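Qui sommes-nous

Zurnon est un atelier d'essais installé à Mirkthorpe. Nous comparons des pinces, des bras, des caméras et des contrôleurs pour des fabricants et des intégrateurs. L'équipe compte sept personnes.

Nos essais

Chaque pince passe par la même série de 15 objets, du fruit à la bouilloire. En mars, nous avons terminé le comparatif Ticona - Pakico : 197 prises par modèle, deux opérateurs, mêmes réglages.

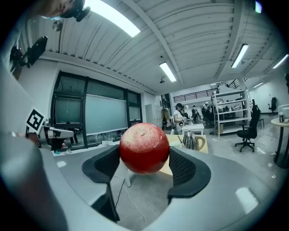

Les résultats sont remis bruts, échecs compris, avec les vidéos. Nous ne vendons pas de matériel.

Visites

L'atelier se visite le samedi, sur rendez-vous. Vous pouvez apporter vos propres pièces à tester.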